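Beige Marble, Pale Yellow: Choosing a Pattern for the Top of a Workbench

Printed stone patterns were drawn for kitchens and hotel bathrooms. They have been moving onto workbenches for years, usually by way of offcuts, and the people who buy them tend to judge the pattern last. Price comes first, then thickness, then how the surface takes a wet cloth. A bench used for handling small objects asks something else of its top: the object has to be easy to find by eye, and its edges have to be easy to follow.

Kuvex, a surfacing supplier in Trulovach, sells a beige marble pattern under the name Vlad. The sample book describes it as a quiet ground with low-contrast veining, suitable for general use. The workshop at Deddale bought the pattern for its benches in October. Most of what follows comes from a day spent at those benches and from the supplier's pattern sheets.

Pattern scale

The first number to ask for is the repeat. A marble print is a single drawing laid end to end, and the repeat is the distance before the drawing starts over. On Vlad it is 1,327 mm in the long direction. A short bench will show no repetition at all. A run of 3,000 mm will show the same veins twice and part of a third time, and a trained eye will catch it at once. Starting the cut partway into the repeat moves the matching veins but does not remove them.

Vein width matters more at working distance. Fine veins, 2 mm or less, read as texture from a standing position and as lines from a seated one. An operator leaning in close to a small part may see a vein as an edge of the part. Wider, softer veining causes less trouble, and cloudy mottling causes the least.

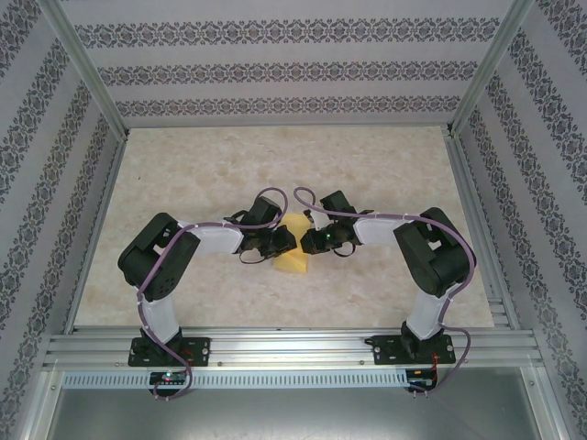
Contrast between a ground and an object has two components, hue and lightness, and lightness does most of the work. Pale yellow on beige is a hard case, with the two colors close in lightness and not far apart in hue. What separates them is shading on the object itself. The small yellow block near the middle of the surface has a slightly lighter top and a darker front side, and the line where those meet gives its position and height more clearly than its color does. A flat disk in the same yellow would have no such line. It would depend on the thin shadow along its rim, and a thin shadow looks a good deal like a vein.

For this reason a pattern should be tested with the flattest object the bench will see, in the palest color it comes in. Blocks and boxes pass almost any test. Sheet material, labels, washers and folded card are better candidates. The test takes a few minutes with a loose sample of the pattern and a desk lamp. Put the piece down at several angles to the veining and look at it from the seat, then from the side. If the outline has to be searched for at any angle, the pattern is too busy or too close in lightness.

Flat pieces with points and folds deserve a separate trial. A point that lies along a vein appears longer than it is. A point that crosses a vein appears cut short. Both errors are small, but they matter where a corner is the feature being lined up. Saturated color helps, and a strong yellow is safer on beige than a pale one.

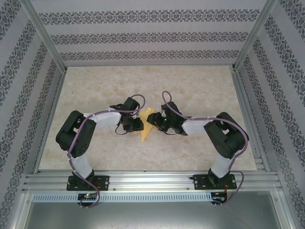
Walls and surroundings

A bench top is seldom seen alone. Where the working area is enclosed, the linings take up much of the view, and a patterned wallpaper behind a patterned top puts two scales of drawing side by side. The usual advice is to keep one of them plain. Where both must be patterned, they should differ clearly in scale or in lightness, so that the back edge of the bench can be read as an edge. A strip of plain trim at the junction does the same job at low cost.

Light

Color temperature shifts the balance between yellow and beige. Under warm lamps, 3,000 K and below, beige moves toward yellow and the gap between the two narrows. Cooler lamps open it again. The Deddale benches were first lit for comfort, with warm fittings overhead, and were changed after the tops went in. Illuminance at the surface is now set at nearly 2,000 lux, high for general assembly and reasonable for close work on small pieces.

Brightness brings glare with it, and glare depends on finish. A slightly glossy white part held near a lamp will return a hard streak of light, and anything printed or molded under that streak is lost until the part is turned.
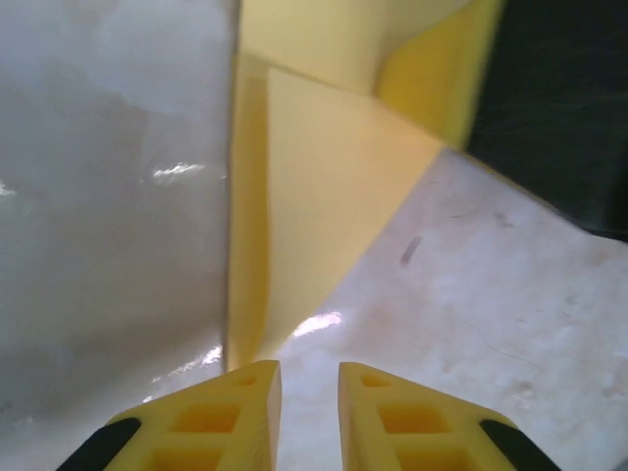
A matte part in the same light keeps its planes distinct, each face holding a single even tone up to the fold. The same holds for bench tops. Vlad is sold in matte and satin, and the satin finish costs less. It also reflects overhead fittings as soft bands that move when the operator moves. On a plain top those bands are easy to ignore. On a marble pattern they mix with the mottling, and the eye spends time sorting one from the other.

Moving the lamps to either side of the bench, clear of the line between the operator's eye and the work, takes care of much of the problem in satin. Matte needs less care in placement but marks more readily. Pencil and rubber scuffs come off with a damp cloth and a mild cleaner. Abrasive pads should be kept away from both finishes, as they polish matte into shiny patches and dull satin in the same spots.

Cutting and edges

Tops should be cut face up with a fine blade, with the pattern running in the long direction of the bench. Where two pieces meet, the joint belongs at one end, well outside the working area. Matching veins across a joint is possible on Vlad only at full repeats, and the waste is considerable. Deddale left its joints unmatched and covered them with a narrow strip. Front edges were left square, with the strip set flush so that small parts can be slid off the top into a tray.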